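4.2 What the second arm cost

The budget submitted in January had one line for the bimanual cell, and the line said "arms (2)". It was priced at twice the price of an arm. We report the consequences in some detail, as we have not found another paper willing to.

Our planning rule at Menell had been the one most small labs use: take the quoted hardware, add a tenth, and hope. For the single-arm cell this had worked well enough that Warrier called it a method. For the two-arm cell it did not survive the first week of purchasing. The arms came in on quote. Everything that was neither an arm nor a table came to $3,474, against a planned $2,000, and none of it was exotic. It was rails, base plates, cable duct, camera brackets, power supplies, spare gripper tips and a second order of the screws we had already ordered in the wrong length.

Figure 3 shows the cell as used in the object trials. Most of the overrun is visible in it, if one knows which parts to resent. Both arms sit on perforated base plates carried by aluminum extrusion along the near side of the tabletop. We had budgeted the extrusion by the meter and forgotten that it is sold with cutting charges. The cable duct on the near side was bought after Parsons refused to work on the cell without one – a position the rest of us came to share. Each wrist carries a bracket, and the brackets went through two designs before we stopped charging them to the printing budget and gave them a line of their own.

The patterned walls were the cheapest item in the cell and have drawn the most questions from visitors. The objects were cheaper still. A lidded storage bin, a box with a clasp, a stethoscope and a pair of small packets cost less together than one replacement cable. We would advise any group planning a cell of this type to spend more on objects and to do it early, while there is still money that feels spare.

Labor was not budgeted at all. Fu and Hao logged 20 hours of assembly and 16 hours of rework, the latter mostly rerouting cables that had been tidy until the arms moved. At our internal rate this exceeds the hardware overrun. The finance office has asked that we not put the two numbers in the same table, so they are in different paragraphs of Appendix B.

For the next cell, to be built at Reltomstead, we have replaced the tenth with a separate mounting and cabling line set before any arm is quoted. Whether this is better planning or only a larger number remains to be tested.

Comments (3)

Deming Cai
Good to see the cutting charges in print. We got caught by the same thing on the Sullau cell and then again on the one after it. Did you price pre-cut kits?

J. Warrier
We did, on the Wednesday after the order went out.

fan_of_ducts
Would like to see Appendix B. Also the tenth should be called the Menell tenth from now on, we use it too

Figure 3. The two-arm cell at Menell, set up for the object trials.
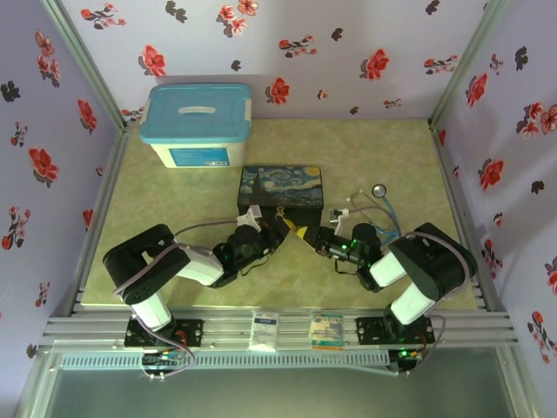
Should spare parts for a two-arm cell be budgeted per arm or per cell?

Budget gripper tips and wrist cables per arm, and keep one shared line for rails, fasteners and duct. A single spare power supply can cover the cell if both arms use the same model.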